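5 采集搬运与拾取示教数据

本节说明如何用 Rana 双臂人形机采集示教片段，供 Endent 训练程序使用。开始前请先完成第4节的手部校准。

5.1 准备工作

1. 清空机器人行走路线上的杂物，把线缆理到路线以外。
2. 将待搬运的物件放入托盘或置于纸箱顶面。纸箱须封口，顶面不得下陷。
3. 打开头部相机和左右腕部相机，在控制台确认三路画面的时间戳一致。
4. 新建任务，填写任务名、操作员和物件类别。任务名一经保存不能修改，填错时须删除重建。

注意：更换物件类别后必须新建任务，不要在原任务下继续录制。

5.2 录制

1. 操作员戴好示教手套，双手自然下垂，保持静止，直到控制台显示“就绪”。
2. 踩一下脚踏开关，开始录制。
3. 以平稳的速度完成一次完整动作：接近、抓取、移动、放下、松手。
4. 松手后让手指离开物件，再踩一下脚踏开关，结束录制。
5. 在控制台选择“保留”或“丢弃”。抓取中途滑落但随后重新抓稳的片段可以保留，标记为“含修正”。
6. 复位物件，改变其位置和朝向，重复第1至第5步。

每个片段不超过36秒。超时后系统自动停止录制，该片段不计入数量。每录完300个片段，重新做一次手部校准。

小心：双臂托举托盘时，任何人不得进入机器人前方区域。需要中止时先按“保持”，待他人托住托盘后再断电。直接断电会使手指失去夹持力。

5.3 检查画面

1. 逐路回放头部和腕部画面，查看手指与物件的接触位置。
2. 腕部画面允许手指遮挡一部分视野。若整段都看不到物件，丢弃该片段。
3. 手套、衣袖进入腕部画面时，片段仍可使用，但须在备注中写明。
4. 强光直射纸箱标签造成过曝时，调整灯的角度后重录。

单个物件类别的目标数量为1000个片段。不足时训练程序仍可启动，但会给出警告。

5.4 上传与保存

片段在本机保留7天，到期自动删除。上传完成后，控制台任务列表中的状态变为“已入库”。上传失败的片段请勿手动改名，联系 Sollport 站点管理员 Shivam Negi 处理。

5.5 画面参考
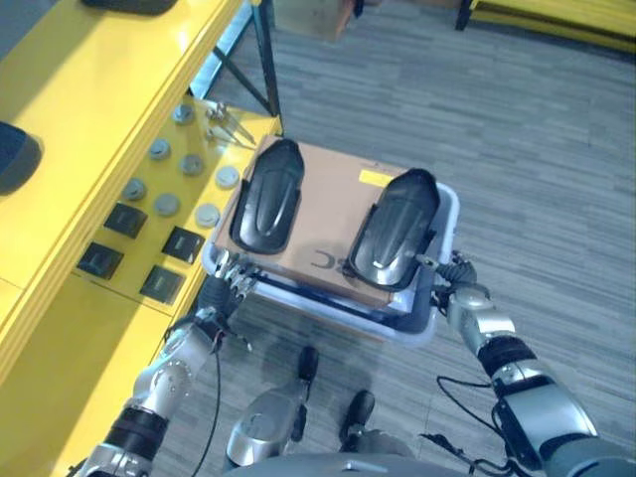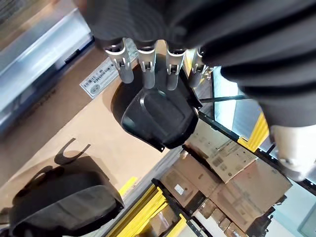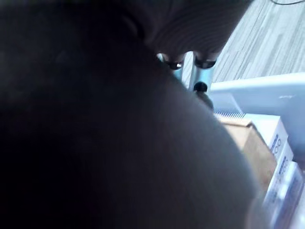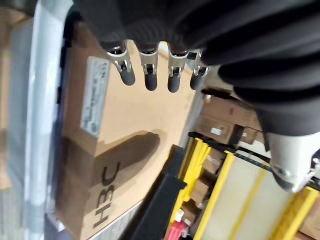
图5-1 头部相机画面（第一幅）与腕部相机画面（后三幅）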